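Storage and Display of Soft Goods in a Small Shop: Effect on Picking Time and Stock Accuracy

Dong-geon Yook
Retail Operations, second-year project
Submitted December 16, 2022

1. Background

Holtow is a single-unit shop selling hats, scarves and gloves. It holds 164 stock lines, of which 35 are caps. Stock is kept in a back room behind the sales floor and is fetched by whoever is serving. The owner had noted that caps took longer to find than any other item and that the stock sheet was often wrong for them. The project set out to measure both problems and to test one change of storage method.

2. Existing method

Caps were stored in closed cardboard cartons, stacked three high and labelled on one short side. Sizes were mixed within a carton. To reach a carton at the bottom of a stack, the two above it had to be moved to the floor. Cartons were often returned with the label facing the wall.

Stock was recorded on paper at the end of each day and copied into a spreadsheet once a week. Errors could enter at either step, and the sheet did not show which.

3. Materials considered

Three types of container were compared on price, footprint and visibility of contents: the existing cartons, a wire basket from Moveck, and an open clear plastic container. The wire basket was rejected after a short trial, as the mesh left marks on brushed cotton. Clear plastic was chosen for the main test. Caps are stored crown-up in all cases, as stacking them on their sides bends the brim.
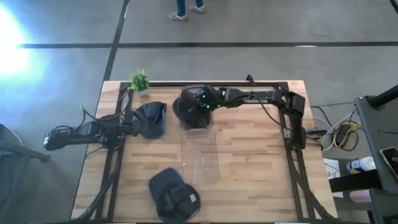
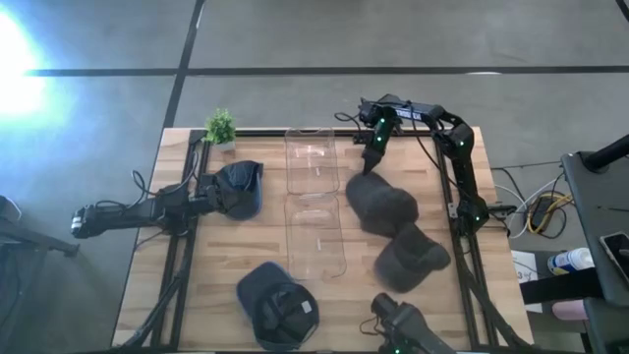 Caps and clear plastic trays on a wooden table.
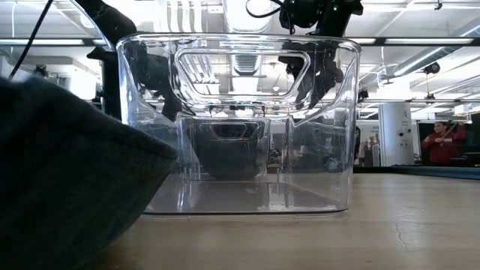
4. Test procedure

The test ran for four weeks in October. In the first two weeks the cartons were left as they were. In the second two weeks the caps were moved to clear containers on open shelves, one size to a container, with a printed label on the front.

In each half, 50 picks were timed with a stopwatch. Timing began when the member of staff entered the back room and ended when they left it with the item. Picks where the item was out of stock were left out of the timing but were logged separately. The same two members of staff were used throughout.

Shelf depth in the back room is 600 mm. This allowed one row of containers with no second row hidden behind it.

5. Results

Median pick time was 41 seconds with cartons and 17 seconds with clear containers. The spread also fell. The longest pick in the first half was over three minutes and involved a full search of one stack.

Stock sheet errors for caps fell from nine lines to four. Three of the remaining four were copying errors in the spreadsheet and would not be affected by storage.

6. Limits

The staff knew they were being timed. The second half followed the first, so some of the gain may come from practice. Sorting by size was introduced together with the new containers, and the two effects cannot be separated from these data. A further test with sorted cartons would be needed.

7. Recommendations

Keep the clear containers for caps. Extend sorting by size to gloves, using the cartons already in the shop. Replace the paper sheet with direct entry to the spreadsheet at close of business.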